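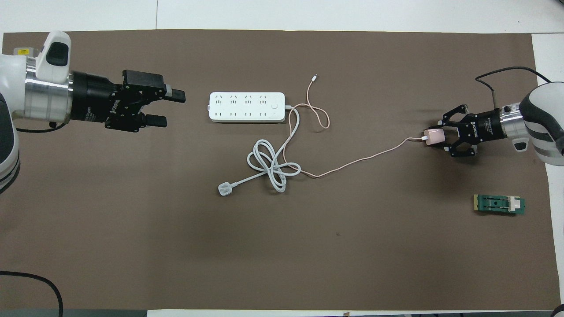

4. Setting Up the Winter Campaign

The Winter Campaign covers the siege of Curnov and the attempt to open the Birlow road before the passes close. It uses the full map, both counter sheets, and the supply track. Players who have not yet finished the short Liloldale scenario in Section 3 should play that first, as the supply rules below assume you know how convoys move.

4.1 Map and markers

1. Join the two map halves along the river so that the hex numbers run from left to right without a break.
2. Place the Turn marker on the December 1 box.
3. Place the Weather marker on Clear. It stays there for the first two turns, and no weather roll is made.
4. Set the Government supply track to 20 and the Insurgent supply track to 12.
5. Put a Road Open marker on every road hex between Barros and Birlow. The road from Birlow to Curnov begins the game closed.

Note: Hex 112 is printed as rough terrain on the map but is listed as mountain in the terrain chart. Treat it as mountain. Vehicles may enter it only by road.

4.2 Government forces

1. Place the garrison (two infantry battalions and the mortar battery) in Curnov. All three start with a Low Ammunition marker.
2. Place the relief column in Barros. The armored company must be stacked with at least one infantry unit.
3. Place the helicopter squadron on the airfield at Barros, ready side up.
4. Keep the engineer company off the map. It arrives at Barros on Turn 3.

The garrison may not leave Curnov until a Government unit from outside reaches an adjacent hex. It may still fire in defense.

4.3 Insurgent forces

1. Shuffle all Insurgent counters, including the dummies, face down.
2. Draw eight and place them in any mountain or rough hexes within three hexes of the Birlow road. No more than two may share a hex.
3. Place the four siege units face up next to Curnov, one to a hex.
4. Return the remaining counters to the cup. These are drawn as reinforcements under Rule 7.2.

The Insurgent player may look at his or her own counters at any time. The Government player may not, unless a reconnaissance roll succeeds.

Caution: Do not mix the Liloldale counters into the cup. They have a green stripe on the back and can be told apart when face down.

4.4 Supply at the start

Each supply point stands for enough food, fuel, and ammunition to keep 300 men in the field for one turn. The Curnov depot holds three points. They can be used only by the garrison and are not part of the Government supply track.

An airdrop may be tried from Turn 1. Roll one die. On a 5 or 6, add one point to the depot. On a 1, flip the helicopter squadron to its spent side.

4.5 First turn

The Insurgent player moves first. Skip the Reinforcement Phase and go directly to Movement. From Turn 2 onward, follow the full sequence of play on the back cover.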